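Kemer Street Sorting Room: how we're going, end of second quarter

Hi all at Jukolo,

I know the form asks for outcomes first and spending second, but I've written it the way I'd tell it to you over a cuppa and put the money near the bottom. The spreadsheet went in separately through the portal. If the portal ate it again, let me know and I'll email it.

The short version is that the refill and sorting room is open, it's busier than I'd planned for, and the table set-up has changed three times since the application. We've taken in 1072 bottles since we opened the doors, which is well past what I told you to expect for the whole year. Most of that is laundry and dishwashing stuff, with a fair bit of shampoo and (for reasons I can't explain) a great deal of vinegar.

The room

You'll remember the application had us in the front room with the big windows. We lost that one to the playgroup before we'd even bought a mop, so we're in the back one with the carpet. I wasn't thrilled about carpet in a room where people pour detergent, and I'm still not. We priced vinyl flooring from Prakell and the quote was more than the shelving and the scales put together, so for now the pouring happens at the sink in the hallway and only closed bottles come into the room itself. That rule has held up pretty well. There's one sticky patch near the door and I've stopped trying to get it out.

Shelving is up along the long wall. The Woo scales arrived in December after a long wait and they're great, very easy to read, though the tare button is fiddly if you've got wet hands. The label printer is still in its box. I'll get to it!

The sorting table

Most of my time this quarter went into the table, which sounds silly until you've watched a queue form behind one person holding a half-full bottle of fabric softener and looking for somewhere to put it down. In the first version we had tubs on the floor. People hated bending, and the tubs got mixed up within the hour. In the second we had tubs on the table, and then there was no room to read a label or check a cap. So the third version has no tubs at all, only marked areas straight on the tabletop, and you lay the bottle down where it belongs.
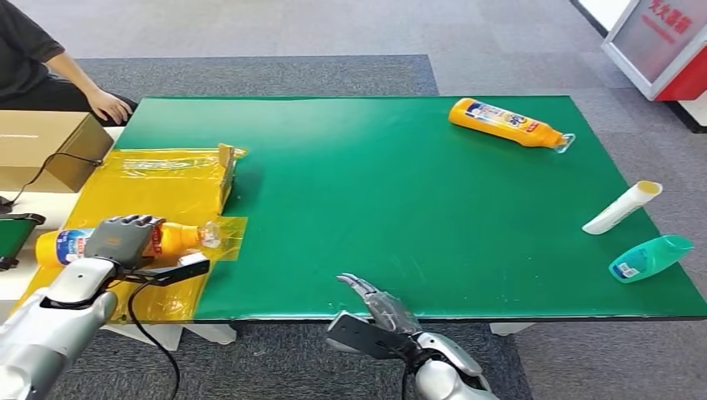
Marking out the areas turned out to be cheap, and it's the part I'm happiest with. I'd been looking at printed mats and proper dividers, and we ended up with plastic sheet and a few rolls of tape over the green mat, so the whole change cost us 36 dollars. The yellow sheet on the left is see-through enough that you still get a bit of green under it, but it reads as its own area from the doorway, and the little piece of cardboard standing up near its top corner works as a low wall. Yellow bottles are a bit of a pest, I'll admit. One lying on the yellow sheet doesn't jump out at you the way the one over on the plain green does, and I'd like to try a different colour of sheet next quarter to see if people find it easier. The tape along the edges is a mix of clear and yellow. I'd go all yellow next time so you get a proper border.

Laying bottles on their sides was a bit of an argument here, too. Standing them up looks neater and you fit more on. But they get knocked, one takes out the next, and then you've got a cap across the room. On their sides they stay put if the cap's tight, and if it isn't tight you find out over a wipeable mat, where it does the least harm. We tried both for a fortnight and I'm calling it for sideways.

What people are bringing in

The mix is different from the survey we did before we applied. I'd expected mostly empties, and we get loads of part-full bottles from people who've moved house or changed brands or gone off a smell. Part-full is more work. Each one needs its label checked, and if the label's gone we don't keep it, full stop. We've had to turn away 74 bottles for that reason or because the thing in them clearly wasn't what the label said. Those go to the council drop-off with the paint.

Caps are the other headache. A bottle with a good nozzle gets picked up again almost straight away, and a bottle with a cracked one can sit on the shelf for weeks. I've started a jar of spare caps and it's already the most popular thing in the room. I might ask you about a second jar, ha.

We ran 7 open sessions where people could come in, learn the table and do a bit of sorting themselves. The morning ones filled up. The evening ones were pretty quiet, and I think I'll swap one of them for a four o'clock start to catch people on the school run.

Money

We're under on fit-out (no flooring) and over on cleaning supplies, mainly gloves and cloths. I'd like your okay to move what's left in the flooring line into a second table the same height as this one, with the same kind of mat. One table is fine on an ordinary morning but it backs up badly once there's a queue, and I'd love to have checking on one and sorting on the other. If the agreement says flooring has to be flooring, tell me and I'll go back to Prakell for a smaller quote, maybe only the strip inside the door.

Things I said I'd do and haven't

The label printer, as above. The sign for the street. The how-to sheet, which I've drafted twice and binned twice because the table kept changing under me. Now that the layout has settled I reckon I can get it done in a couple of weeks and I'll send you a copy.

Next quarter

Try a new colour for the left-hand area, get the second table in if you agree, and start weighing what goes out as well as what comes in. At the moment I can tell you what arrives and I'm guessing at the rest, and I know you'll want the real figure for the annual report.

Give me a ring if any of this needs more detail. Mornings are best, before ten, when I can still hear the phone.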